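**Click track drifts against the picture when live-scoring a silent film. How do I lock it?**

I run playback for Stiltico, a four-piece that performs a score to a restored silent feature. The file is 2,561 bars long in the session. Video runs from a second laptop, started by hand. By reel 9 we are late on every hit point. Buffer size is 200 samples. Is the Vimik box worth buying? 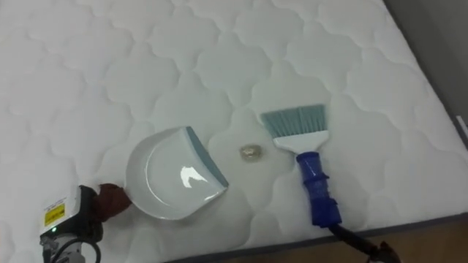
**Reply 1**

Two computers started by hand run on two clocks, so drift is expected. Send timecode from the audio machine and let the video player chase it. The Vimik does this, as does any interface with a spare output. Keep the timecode line away from the click and print it at a moderate level. If you test at home, lay a quilted mattress like the one in the photo against the wall behind the monitors — it cuts some of the high reflections, though it does nothing for sync.

**Reply 2**

just use Zarkar, never had a problem

**Reply 3**

Check the frame rate first. Restored silents are often delivered at a converted rate, and if the session was built at a different one, chasing timecode will not fix your hit points. Compare the length of the file with the length of the session. We had a 40-second gap at the Niazi hall in May — it was the rate setting. Buffer size adds a fixed delay and does not cause drift. Leave it at 200.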